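# The Matar Tote: a stacking storage bin you can rent or buy

I get asked about our bins more than anything else on this site, more than the trucks, more than the packing paper, so I finally sat down to write them a proper page. I'm Bukola Oyelaran, I run the supply counter at Fanesow, and I've packed more of these totes than I'd care to admit.

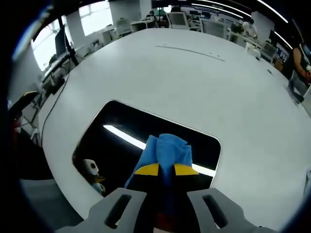 The short version is that the Matar is a lidded plastic tote made for people who are putting their things away for months at a time. It holds a good load, it stacks without leaning, and the lid stays on when you carry it by the ends. You can rent a set for a move and give it back, or you can buy them outright and leave them in your unit for as long as you like. Most people who rent end up keeping a few (I did, and I work here!).

## What you get

We carry the Matar in two sizes, and I'll call them what everybody at the counter calls them, the regular and the flat.

The regular is the one you want for kitchen stuff, toys, shoes, tools, pantry things, desk drawers you've emptied in a hurry. It's deep enough to stand a saucepan in with the lid closed. The flat is the same footprint and half the height, and I love it for books, records, picture frames and dishes, all the things that get too heavy if you have a deep box to fill. People always want to put books in the regular. Please don't! You'll get it as far as the hallway and then it lives in the hallway.

Both sizes come with:

- an attached lid in two halves that fold over and lock into each other
- molded handles on the short ends
- a recessed label window on one long side
- holes along the rim for a zip tie, if you like to know whether a tote has been opened

The flats stack on the regulars and the other way around. Empty ones nest with the lids hanging open, so a set doesn't eat your whole garage while you're waiting to pack.

## Renting a set

A rental set is 8 regulars and 2 flats on a wheeled dolly. That's what I hand to people moving out of a studio or a small one-bedroom, or anybody who's clearing one room to get a baby's crib in. Bigger place, take more sets. I'd rather you came back for another than took three and had them sitting empty on the porch.

The rental runs by the month and lines up with your unit if you have one with us, so it all lands on one bill. If you don't rent a unit here that's fine too, we just take a card. You pick up at the counter and you drop off at the counter. Halima Isah handles delivery for anyone who can't get to us, and she's the person to call if you live up a lot of stairs, as she'll want to know before she loads the van.

Totes should come back empty and wiped out. I'm not fussy about scuffs. I am a bit fussy about tape, so if you're labeling, use the window and a slip of paper, or masking tape on the lid. Packing tape leaves a mess that takes me half a morning with a scraper.

## Buying them

Bought totes come singly. There's no minimum, and if you buy over 100 at once (it has happened, we had a school do it in July) I can order them straight from Skedenier, who make them, and have them sent to your door. The item number is 426 for the regular. The flat is the same number with an F on the end, and you'll see both on the shelf tags.

If you've been renting and decide to keep your set, tell us before the month is out and we'll put your last payment toward the price. You keep the ones you have, no swapping for new ones, though if a lid is stiff or a handle's cracked bring that one in and I'll trade it.

## How they do in a unit

I keep my own winter things in a ground-floor unit with a roll-up door and no climate control, and the totes have been good in there. A few things I've learned along the way:

They keep dust and bugs out well. They aren't airtight, the lid halves meet in the middle and there's a tiny gap, so I wouldn't call them waterproof and I'd never leave one outside. For papers and photos I put everything in a zip bag first and then in the tote. If you've got things that really can't take heat or damp, old photos, instruments, candles (ask me about the candles), then ask about one of the indoor units. The tote can only do so much.

Stack regulars four high if they're full. You can go five with flats on top. Heavy ones at the bottom, obviously, and leave yourself a little walkway down the middle, even in a small unit. I skipped the walkway my first year and had to take out a whole sofa to get at my boots.

Keep them off bare concrete if you can. We sell pallets, but a couple of scrap boards do the same job and I'm not going to talk you out of free.

Clothes do fine in them as long as they go in clean and fully dry. Roll the sweaters, lay coats in folded loosely, and leave some room at the top so the lid closes on its own without you kneeling on it.

## Tote or cardboard?

We sell both, so I've got no horse in this. For a move that's over in a weekend, cardboard is cheaper and you can flatten it and be done. If your things are going to sit from one season to the next, I'd go with totes, mostly for the stacking. Cardboard sags. The bottom box in a stack goes soft at the corners and the whole column starts to tip toward the door, and you find that out when you roll the door up.

Wardrobe boxes are still better for suits and long dresses. Mattress bags are their own thing and I'll do a page on those when I get a minute.

## What people ask me at the counter

**Can I lock one?** You can run a zip tie through the rim holes, and a small luggage padlock fits too. It'll tell you if somebody's been in it. Your unit lock is the one doing the real work.

**Will they fit in my car?** Two regulars go across the back seat of an ordinary sedan with the doors closed. A hatchback with the seats down takes a lot more, and I've seen Yakubu Igwe from our loading side get a full rental set into one, dolly and all, but he's better at that puzzle than I am.

**Do you have clear ones?** Not in the Matar. Cornomon makes a clear bin and we keep a small stack by the window. The lids are separate and they don't nest as tightly, so have a look at both before you choose.

**Can I mix rented and bought?** Sure. Rented ones have a stamp on the end by the handle, so you won't get them confused when it's time to bring them back.

**What if I lose one?** Then you've bought one! We'll charge you the regular shelf price and that's the end of it.

## Picking up

The supply counter is inside the main office, on the left as you come in. Flats run out first near the end of the month, so if your move falls then, call ahead and I'll put your name on a set. If I'm out, Chibuzor Adebisi can ring you up, and he has the key to the back room where the extra dollies are.

*Page last updated Dec 1, 2020*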